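Course materials > Local Government > Handouts

Handout 4: Filling a vacant council seat

Read this before Saturday's session. We will use the Gralstead case throughout, so bring the ward map from last time.

1. How a vacancy starts

A seat is vacant when the member dies, resigns in writing, moves out of the ward, or takes an office the charter says can't be held at the same time. Saying in public that you plan to leave doesn't create a vacancy. In Gralstead, Agnese Lepik told a radio host in February that she was done with the council. The clerk had no letter, so she stayed on the roll and kept voting until one was filed.

2. Appointment or special election

Gralstead's charter lets the remaining members appoint someone if less than a year is left in the term. If more is left, there has to be a special election. Fimlow, the next town over, always appoints, and the person appointed serves until the next regular election. Compare the two charters on these points: who may apply, whether the interviews are open, and what happens on a tie.
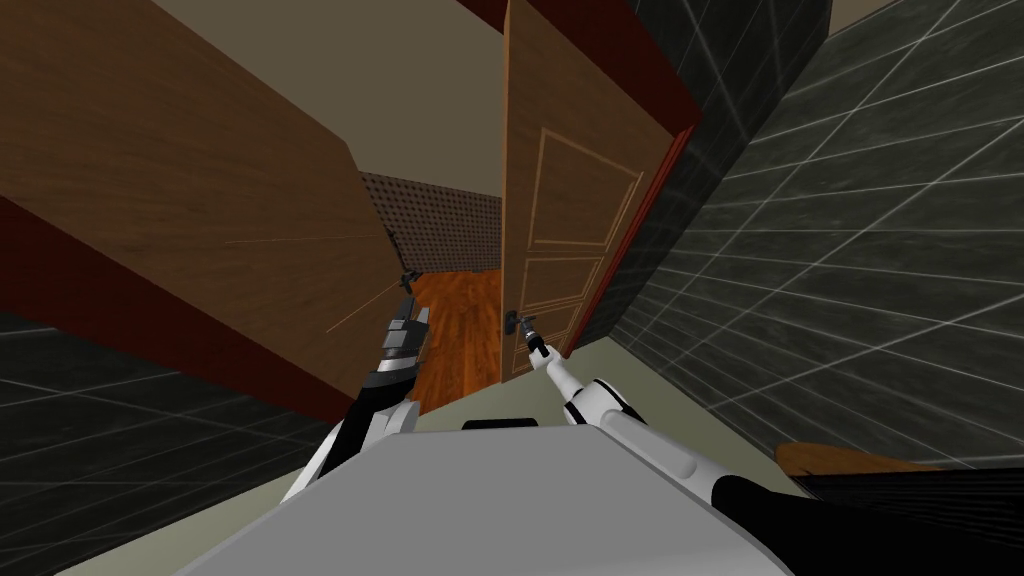

Page last changed: February

3. Getting on the ballot

A candidate in a Gralstead special election needs 50 valid signatures from voters registered in the ward. Signatures from elsewhere in town don't count. Muireann Corrigan turned in 230 and still faced a challenge, as 143 of them came from outside the ward. The clerk threw those out and she qualified with the 87 left. The filing fee is $300. It is not refunded if the candidate withdraws.

4. Turnout

Special elections usually draw fewer voters than regular ones, and the people who do vote tend to be older and to have lived in town longer. A small group that gets its supporters out can decide the result. Keep this in mind when you read the Guerra chapter, which treats low turnout mostly as a scheduling problem. Flornari disagrees and puts more weight on how little local news coverage these races get.

For discussion

Should a member who is running for another office have to resign first? Write one page, and cite at least one of the two charters.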